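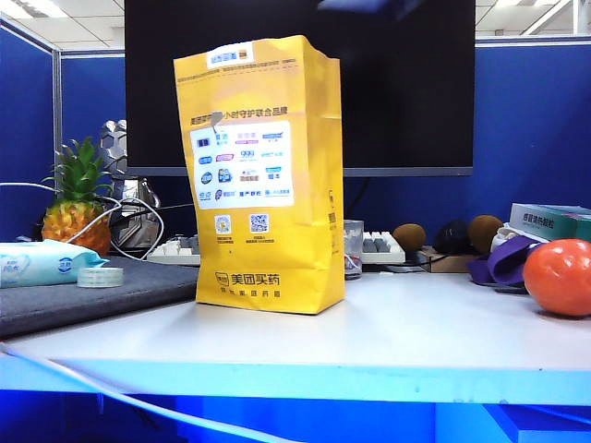 A printed paper bag standing on a white desk.

Rohani Hartono spent four years on "Vindale," her account of private guards hired to run a county jail. The book draws on 1,279 pages of contracts and invoices.

"I read the payment schedules first," she says. "The press releases came last."

The contract required 100 guards per shift. Her chapter on Homasthorpe compares that figure with the time sheets, line by line.

"Barrios billed by the post, and the county paid by the post. Absences had no column."

The paperback is due in September, at 410 pages with the index.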